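News > Press Releases > Standards and Good Practice

Search press releases Enter keyword Go

15/12/2021
By the Vemum press desk

Vemum puts out its good practice rules for robots that handle fresh produce

I get to share something today that we've been chewing on since July, and I'm pretty excited about it! Vemum is releasing the Holtatero Code, a set of 16 rules for anyone who builds, tests or runs a robot that picks up fruit and vegetables. It's free to read, free to use, and short enough to get through over a cup of coffee.

Why fruit? A box is a box, and most of our customers already have decent rules for boxes. Produce is a different animal. It bruises, it rolls, it comes in odd shapes, and what happens to it at a sorting line ends up in somebody's kitchen. Our customers kept asking us how hard a gripper should be allowed to squeeze, and who gets to sign off on that, and I didn't have one document I could send them. Now I do.

The part I'd read first is the section on test items. Rule 4 says that a simulated test set has to include fruit with marks on it (spots, streaks, bruise-like patches, a stem that's barely there) along with the clean, pretty ones. If a system has only ever been tested on perfect pears, its maker has to say so in writing, on the first page of the test report. We argued over that one for weeks, and I'm glad it stayed in. 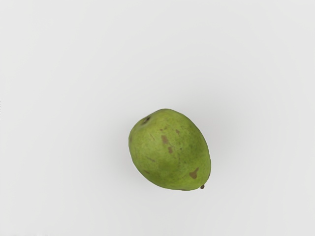
Vemum press desk
Writer, Standards and Outreach

Rule 5 goes along with it and covers the plain background check. Every item in a simulated set gets rendered by itself on a pale, featureless surface before it goes into a bin or onto a belt with anything else. A brown patch on a green pear should be easy to look at and talk over at that stage, and the label that goes with it has to say whether it's a blemish, a stem or a shadow. Labels that just say "pear" don't pass anymore.

The squeeze rules are in the middle of the document. Each type of produce gets its own grip limit, the limit has to be set before testing starts, and it can't be raised afterward without running the whole test over. There's also a rule that a person on the floor can stop the line without asking a supervisor first. I know that sounds basic. We wrote it down anyway!

We tried the draft with two partners, Dana and Tyagi. Dana ran it against a catalog of 3154 simulated items and sent back 113 comments, some of them pretty blunt (thank you, I mean it). Nine of the rules were reworded after that. Tyagi went through the safety wording with its own line crews and asked for shorter sentences, so you can thank them if you find it readable.

A few practical things. The Code is voluntary. It doesn't replace any law or any safety standard you already have to follow, and if the two disagree, the law wins. You're welcome to print it, translate it or paste it into your own handbook as long as you keep the version number on it. We'll take comments all through next year and plan to put out a second version in July.

If you'd like a copy, or you want to tell us that rule 4 is too strict, write to the press desk at Vemum and put "Holtatero" in the subject line.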